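去特罗迪盖特看机器人搭跷跷板

观点 2024年3月13日

我这个人出门看展览有个毛病,总是到得太早。特罗迪盖特(Trodivgate)实验楼的开放日上午开始,我提前四十多分钟就站在门口了,保安大哥看我冷,让我进去坐着,还给我倒了杯热水。我先把这杯水记在这里,因为后来一整天里,我对这个地方的好感有一半是从它开始的。

说实在的,去之前我没抱多大期望。这几年看机器人演示看得有点疲了,灯光一暗,音乐一起,一台机器走出来挥挥手,大家举着手机拍,拍完散场,回家路上谁也想不起它到底会干什么。二月里我刚看过一场,主办方请了七八家媒体,台上讲了很久的“未来生活”,机器动了不到一分钟。所以朋友把特罗迪盖特的通知转给我的时候,我盯着那行“仿真操作任务现场讲解”看了半天,心想,仿真?连真机器都不摆出来,这也能叫开放日?

后来我还是去了,而且一待就待到人家收椅子。

那天来的人比我想的多,签到表上到中午已经有102个名字,有带孩子的,有退了休的老工程师,还有几个明显是逃了课的学生(我年轻时也逃过,所以一眼就认得出来)。讲解放在二楼一间普通的教室里,没有舞台,一块大屏幕,几排折叠椅,后排的人要歪着脖子才看得全。他们的项目叫埃斯科韦多(Escobedo),做的事情一句话就说得完:让机械臂在电脑里的一间虚拟屋子里,学着摆弄几块积木和一块板子。

就这么点事,讲了整整一个下午,我居然没打瞌睡。

主讲的姑娘一上来就说,今天大部分时间大家会看到它失败。底下有人笑,她自己也笑,然后真的就开始放失败的。积木放偏了,板子一歪,滑下去;夹爪靠得太近,把整块板子扫到一边;有一次什么都没碰着,它就那么悬着,好像忽然忘了自己要干什么。我旁边一个小男孩看得直拍腿,比看动画片还高兴。她不急,也不替机器圆场,一遍一遍地放,放一遍讲一遍,说这一次是角度估错了,那一次是它不知道板子另一头会翘起来。

这个“不知道另一头会翘起来”,我琢磨了好几天。我们做人的,大概两三岁在公园里坐过一回跷跷板,屁股被颠疼了,这个道理就长在身上了,一辈子不用再学。机器没有屁股,也没有公园,它得从头来。他们给它设了一个小小的难题:一块长板架在支座上,要把小方块放到板子的一端,还要顾着别的东西。在我们看来是哄孩子的玩意儿,在它那里,重量、支点、接触、时机,统统都是陌生的。讲解里说,这一项任务他们一轮要跑2,512次。我听到这个数字的时候,心里忽然有点软,想起我母亲教我系鞋带,教到第三天就把鞋扔了。

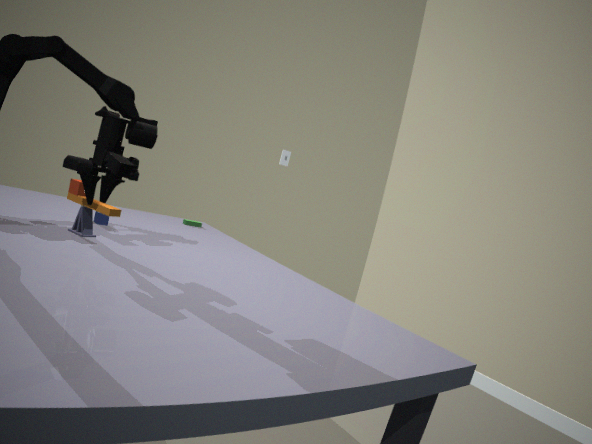 苏尼塔·奥比后来给我写了封信,说我这样想未免太多情了,跑多少遍对机器来说没有辛苦可言,真正该问的是,在那间虚拟屋子里学会的东西,搬到一张真桌子上还剩下几成;她说真桌子会晃,真积木有毛边,开放日上要是不讲这一段,观众回家就会以为事情已经办成了。

我把她的信读了两遍,觉得她说得对,也觉得她说得不全对。对的地方我先认下来。那天下午确实没有人主动提“搬到真桌子上”的事,是提问环节里,那位退了休的老工程师站起来问的。主讲的姑娘回答得很老实,说差得还远,换到真机上,他们要把光线、摩擦、积木的轻重都打乱了重新练,练完也未必行。这段话如果放在开头讲,效果会好得多,我已经在意见簿上写了,字写得很大。

可是多情这一条,我想替自己辩几句。我当然知道机器不累。我心软,软的是坐在屏幕后头的那些人。两千多次里总得有人去看,去分辨哪一种歪是力气的问题,哪一种歪是眼睛的问题,看完了改一行,再从头跑。茶歇的时候我跟一个管程序的小伙子聊天,他说他做梦都梦见那块板子往下滑。我问他那怎么办,他说醒了记下来呗,有一回还真记对了。

我写这篇东西,其实是想为这种朴素的开放日说句话。眼下各家都在抢着给人看结果,因多夫(Indov)展厅那种排场我也去过,灯打得漂亮,机器擦得锃亮,讲解词一个字都不带磕巴的,出来之后我只记得冷气开得太足。特罗迪盖特给人看的是过程,难看,琐碎,颜色也单调,可是我记住了。我到现在还能跟人讲清楚,为什么方块往里挪一点点板子就稳,往外一点点就翻。一个开放日能让一个六十岁的外行回家以后拿尺子和橡皮在饭桌上试了一晚上,我认为钱花得值。

说到钱,也得讲一讲。这类活动往往是最先被砍的,理由总是来的人少、不出新闻。那天的人数我上面写了,新闻确实没有,一家电视台都没来。但我数不出有什么新闻能抵得上那个拍腿的小男孩。他散场的时候追着主讲问,能不能让它故意放错一次给他看,人家真的回去把电脑重新打开,给他放了。

当然也有可以改进的地方,我这人爱操心,索性一并写出来。椅子太硬。后排看不清,屏幕应该往上抬一抬。宣传册印了700份,里头却满是术语,“末端执行器”这种词,写成“夹爪”有什么不好呢?还有,最好在旁边摆一套真的木板和积木,不用机械臂,就让来的人自己上手放一放。人只有自己弄翻过几次,再去看屏幕上那只黑色的手臂慢慢往下探,才知道该替它捏哪一把汗。我跟他们提了,他们说下回跟吉莱克(Jilleck)那边的儿童工坊商量商量,看能不能借一套。

苏尼塔的信里最后还问我,下一次还去不去。我回信说去,并且请她一起去,由她来问那个关于真桌子的问题,她问起来肯定比我厉害。她还没有答复,不过她问了我从车站过去该坐哪一路车。是14路,坐到底,下车往回走几步就是。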